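Nov., started 9:40 – collection rules, kitchen tasks, rev 4

Redoing the rule sheet before Benjie's group starts at Malley. Rev 3 was written for table-top blocks and half of it makes no sense on a real counter. Notes as I go, will clean up later.

1. Counter stays as found. No tidying between episodes, no moving glass out of the background. Yasuo wants the mess in the data and I agree. Exception is anything that could tip onto the operator.

2. Glass within elbow reach of the path – log it in the header. Not a stop, just log it. Lumbao set has no glass field at all, ask Teodoro if we can backfill.

3. Approach to a full container: both jaws open past the lip, come in level, close on the body. Never on the lip. Never on a handle sticking out, unless the handle is the task.

4. Squeeze light. Ceramic doesnt give, so the inserts take all of it. Check inserts for nicks every 40 closes.
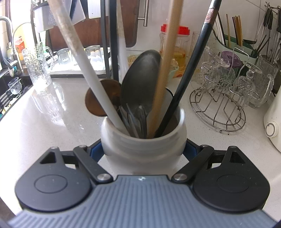
Rule 3, utensil crock. Jaws either side of the body, clear of the lip.

5. Long handles. Real problem with a crock this full – tall stuff gets between the camera and whatever is behind. Decided: leave the utensils in, do not trim or rearrange, but tag the episode "tall load". Iraís wanted a height limit, I said no, we argued, tag won.

6. Lift only if the task card says lift. Otherwise touch, hold, release. Full crock is top heavy and I don't want one on the floor. If lifting, free hand under it, and start over if the hand blocks the jaws.

7. Wipe the finger pads before every session and after any food task. Dry cloth. No spray near the linkages, see Fluveck thread.

8. Bad episode = mark bad, keep the file. Do NOT delete. We are at 2,543 and there are 21 gaps in the numbering that noone can explain.

Open:
– does rule 2 cover plastic jars? leaning no
– pivot screws, who checks them and how often. Renato said he'd draft something
– "level" in rule 3 needs a number or a sketch, two people read it two ways
– Drundia tag list is missing "tall load", add before Benjie pulls it

Sheet goes to Iraís for a read before lunch. Rev 3 copies come off the wall when she signs.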